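Sleeves are the enemy

So March has mostly been me kneeling on the floor in front of a couch, folding other people's jumpers. Living the dream!

If you missed the last post, I've been collecting demos for Zisumano, the folding project Radwa roped me into. You hold a gripper in each hand, do the chore the way you'd normally do it (well, the way you'd do it with two fingers per hand), and the recordings go into the pile that the model learns from. We want 3007 good ones. It's an odd number in every sense, and Higinio won't tell me where he got it.

Towels were easy. T-shirts were fine once I stopped rushing. Then we moved on to sweatshirts, and my hit rate fell off a cliff. The fabric is thick, so you have to come in low and open wide, and if you pinch a seam by mistake you drag the whole thing sideways and have to bin the take. 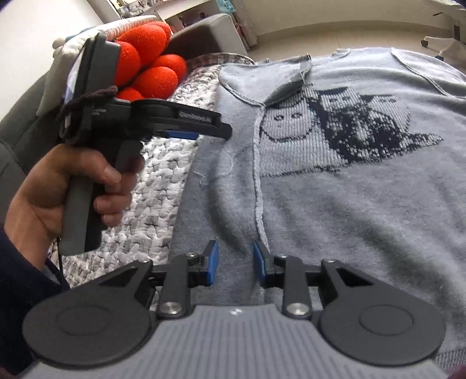 Grey sweatshirt, navy design, and a seam with plenty of loose threads to snag.

Noemí reckons I should keep more of the messy takes, the ones where I miss a grab and go back for it, so the model gets to see a recovery. I'm coming around to that. My rule for now is that 2 missed grabs are okay and 3 means start over, but I keep changing my mind and then having to relabel everything (sorry, Sarahí!).

Also, my wrists are sore. I do 4 garments, then tea, then 4 more. Hoodies are next, and I'm already dreading the drawstrings.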